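2021年7月17日
文責：繊維材料学入門 担当教員
カテゴリ：講義資料 ＞ 生活と材料

繊維材料学入門 第四回 糸から布へ、布から衣服へ

前回は繊維そのものの話をしました。綿、毛、絹、麻、そして化学繊維です。今回は、繊維が集まって糸になり、糸が布になり、布が衣服になるまでを順番に見ます。最後に手入れの話を少しします。配付した試料袋は授業の終わりに返してください。袋の中の糸はBorbély、布はAdariから提供を受けたものです。札をはずすと次のクラスが区別できなくなりますので、はずさないでください。

1　糸の太さをどう表すか

糸の太さは、直径で表すことが少ないです。糸はやわらかいので、測る道具ではさむと、つぶれて細くなります。また、表面に毛羽がありますから、どこまでが糸でどこからが空気か、はっきり決められません。そのため、長さと質量の関係で太さを表します。

方法は大きく二つに分かれます。一つは恒長式で、決まった長さの糸が何グラムあるかを数字にします。数字が大きいほど糸は太くなります。もう一つは恒重式で、決まった質量の糸がどれだけの長さになるかを数字にします。こちらは数字が大きいほど糸は細くなります。綿糸の「番手」は恒重式です。学生の皆さんがいちばんよく間違えるところですので、試験の前にもう一度読んでください。

恒長式の代表がテックス（tex）です。長さ1000メートルの糸の質量をグラムで表した値です。たとえば、1000メートルで26グラムの糸は26テックスになります。計算がやさしく、単位もわかりやすいのですが、店で売られている糸の札には今でも番手が書いてあることが多いです。両方を読めるようにしておきましょう。

練習A　試料袋の青い札の糸は26テックスです。この糸が750メートルあるとき、質量は何グラムですか。式も書いてください。

練習B　同じ糸を二本そろえて撚り合わせました。撚りによる縮みを考えないとき、太さは何テックスになりますか。縮みを考えると、値は大きくなりますか、小さくなりますか。理由を二行以内で説明してください。

2　撚りのはたらき

短い繊維を平行に並べただけでは、引っぱるとすぐに抜けてしまいます。撚りをかけると繊維どうしが押し合い、摩擦が生まれて、抜けにくくなります。撚りの少ない糸はふっくらとして、やわらかく、空気を多く含みます。撚りの多い糸はしまって、手ざわりがかたく、表面がなめらかになります。

では、撚りを増やせば増やすほど強くなるかというと、そうではありません。ある点までは強くなりますが、その点を過ぎると弱くなります。撚りが強すぎると繊維が糸の方向に対して大きく傾き、引っぱる力を繊維の方向で十分に受けられなくなるためです。縦軸に強さ、横軸に撚り数をとった図は、山の形になります。黒板の図を各自で写してください。

撚りには方向もあります。糸を縦に持って見たとき、線が右上から左下へ流れるものをZ撚り、左上から右下へ流れるものをS撚りといいます。アルファベットの真ん中の線と同じ向きだと覚えてください。一本の糸をZ撚りにして、二本を合わせるときはS撚りにする、というように反対の方向を組み合わせることが多いです。こうすると撚りが戻ろうとする力が互いに打ち消されて、糸が落ち着きます。

強撚糸を使った布の例にちりめんがあります。表面の細かいしぼは、撚りが戻ろうとする力によって生まれます。織ったすぐ後の布は平らですが、精練すると糸が動いて、しぼが現れます。

3　織物

織物は、たて糸とよこ糸が直角に交わってできます。交わり方の規則を組織といい、平織、斜文織（綾織）、朱子織を三原組織と呼びます。

平織は、たて糸とよこ糸が一本ずつ交互に上下します。交わる点がいちばん多いので、丈夫で薄い布を作ることができます。そのかわり、糸が動きにくく、しわになりやすい性質があります。シーツ、ハンカチ、ブロードなどが平織です。

斜文織は、交わる点が斜めに並び、表面に斜めの線が見えます。この線を斜文線、または綾目といいます。平織よりやわらかく、しわになりにくいです。デニム、サージ、ギャバジンなどがあります。デニムは、ふつう、たて糸だけを染めて、よこ糸は白いままで織ります。ジーンズの表が青く、裏が白っぽいのは、表にたて糸が多く出ているためです。

朱子織は、交わる点が少なく、しかも離れています。糸が長く表面に浮くので、光がそろって反射し、つやが出ます。サテンと呼ばれるものがこの仲間です。美しいですが、浮いた糸が引っかかりやすく、摩擦に弱いです。

密度についても一言書きます。同じ組織、同じ糸でも、一定の幅の中に糸を何本入れるかによって、布の性質はかなり変わります。密度が高いと風を通しにくくなり、密度が低いと縫い目がずれやすくなります。縫い目がずれることを「滑脱」といいます。漢字が難しいですが、読めるようにしてください（かつだつ）。

4　編物

編物は、糸でループを作り、そのループに次のループを引っかけて布にします。織物との大きな違いは、伸びです。織物の糸はほぼまっすぐですが、編物の糸は曲がっています。引っぱると、まず曲がった形が変わるので、糸そのものが伸びなくても、布は伸びることができます。

編物は、よこ編とたて編に分けられます。よこ編は一本の糸が横に進みながらループを作るもので、手編みのセーターもこれです。たて編は、たくさんの糸が縦に進みながら、となりのループとつながります。よこ編は糸が一か所切れるとほどけやすく、たて編はほどけにくいです。

よこ編の基本は平編、ゴム編、パール編です。平編は表と裏の見え方が違い、端がくるくると丸まります。これをカールといいます。ゴム編は横によく伸びるので、袖口や衿ぐりに向いています。パール編は縦方向によく伸びます。

試料の観察は、Vodonixの拡大鏡を使って行います。班に一台です。レンズは専用の紙でふき、指でさわらないでください。観察ノートには、布の表と裏、糸の撚りの方向、組織の名前、そして判断した理由を書きます。名前だけを書いたノートは点数が半分になります。昨年は、試料の布を引っぱったまま観察して、組織を間違えた班がありました。台の上に自然に置いて見てください。

5　布から衣服へ

布は平らですが、人の体は平らではありません。平らな布を体に合わせるために、衣服ではいくつかの方法を使います。布を切って曲線の縁どうしを縫う方法、ダーツでつまむ方法、ギャザーで縮める方法、そして布の伸びを利用する方法です。編物の衣服にダーツが少ないのは、四つ目の方法が使えるからです。

裁断のときには、布目に注意します。織物は、たて糸の方向にはあまり伸びず、よこ糸の方向には少し伸び、斜め（バイアス）の方向にはよく伸びます。身ごろの中心は、ふつう、たて糸の方向に合わせます。布目が曲がったまま裁断すると、着ているうちに脇の縫い目が前に回ってくることがあります。

子どもの衣服には特別な条件があります。体に比べて頭が大きいので、衿ぐりは広くするか、開きを作るか、またはよく伸びる素材にしなければなりません。また、よく動き、よく汗をかき、洗う回数が多いです。ひもや飾りは、引っかかりの危険をよく考えて設計します。大人の型紙をそのまま縮小しても、子どもの衣服にはなりません。
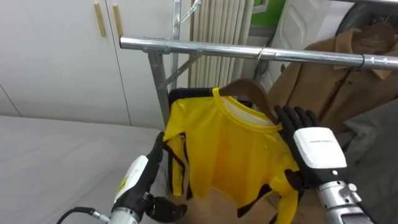
【手入れと取り扱い】

衣服は洗うと形や色が変わります。変化の原因はいろいろありますが、この授業では収縮、伸び、移染の三つに分けて考えます。

収縮の中でよく知られているのは、緩和収縮です。糸や布は、作る工程の中で何度も引っぱられています。引っぱられた形のまま乾いて、店に並びます。水に入れると力が抜けて、もとの落ち着いた形に戻ろうとするので、縮みます。初めて洗ったときに大きく縮み、その後は変化が小さくなるのが普通です。毛の場合は、これに加えて縮絨（フェルト化）があります。毛の表面にはうろこのような構造があり、もまれると繊維がからみ合って戻らなくなります。毛の縮絨は一度起こると、もとに戻すことが難しいです。

伸びは、乾かすときに問題になります。水を含んだ布は重くなり、その重さが上の部分にかかります。編物をハンガーにかけて干すと、肩の部分に跡がついたり、丈が長くなったりします。水をたくさん含んだセーターは、平らに置いて干すのが安全です。薄くて軽い衣服であれば、ハンガーで干しても大きな問題は少ないですが、ハンガーの幅が肩幅に合っているかどうかは確かめてください。幅の広すぎるハンガーは、小さい衣服の袖を横から押し広げます。衿ぐりからハンガーを無理に入れると衿が伸びますので、裾の方から入れるという習慣をつけるとよいです。

移染は、ある布の染料が別の布に移ることです。写真の黄色いシャツには裾に黒い部分があります。このように明るい色と濃い色を一枚の中に組み合わせた衣服は、設計する人が染料の堅ろう度をよく調べなければなりません。別々の衣服であれば、分けて洗うことができます。しかし、一枚に縫い合わせたものは分けることができません。洗った後、重ねたままで長い時間置くことが、移染のいちばん多い原因です。脱水が終わったら、すぐに広げて干してください。

堅ろう度は等級で示します。洗濯、汗、摩擦、日光など、試験の種類ごとに等級があり、数字が大きいほど色が変わりにくいことを表します。摩擦の試験は、乾いた状態と湿った状態の両方で行います。濃い色の綿では、湿った状態の方が悪い結果になることが多いです。

取り扱い表示の読み方は、別紙の表にまとめました。基本の記号は、洗濯（たらいの形）、漂白（三角）、乾燥（四角）、アイロン、クリーニング（丸）です。四角の中の縦線はつり干し、横線は平干しを意味します。左上に斜めの線が加わると、日かげで干すという意味になります。線が二本のときは脱水をしないで干します。表示は「ここまでは行ってよい」という上限を示すもので、それより弱い方法で洗うことは問題ありません。

6　実習の準備

次回は、三種類の布を洗って寸法の変化を調べます。場所は633教室です。布には前もって印をつけますので、今日の終わりに班ごとに取りに来てください。

持ち物は、ものさし（ミリメートルまで読めるもの）、油性ペン、タオル、観察ノートです。エプロンは必要な人だけでかまいません。

寸法変化率は次の式で求めます。

寸法変化率（％）＝（洗った後の長さ － 洗う前の長さ）÷ 洗う前の長さ × 100

縮んだときは値がマイナスになります。レポートで「マイナスの収縮」と書く人がいますが、意味が反対になりますので、注意してください。たて方向とよこ方向は別々に計算し、平均しないでください。

洗剤はBeltardの中性洗剤を使います。量は班によって変えず、水750ミリリットルに対して付属のさじ一杯とします。水温は必ず記録してください。すすぎの回数が班によって違うと比べることができませんので、全員二回にそろえます。

7　用語の確認

恒長式：一定の長さに対する質量で糸の太さを表す方法。
恒重式：一定の質量に対する長さで糸の太さを表す方法。
滑脱：縫い目などのところで糸がずれること。
カール：平編の布の端が丸まること。
緩和収縮：製造のときに受けた力が水などでゆるみ、布が縮むこと。
縮絨：毛の繊維がからみ合い、密になって縮むこと。
移染：染料が別の布、または同じ製品の別の部分に移ること。

練習AとBは次回の授業の初めに集めます。手書きでもかまいませんが、数字の1と7がはっきり区別できるように書いてください。

最終更新：2021年7月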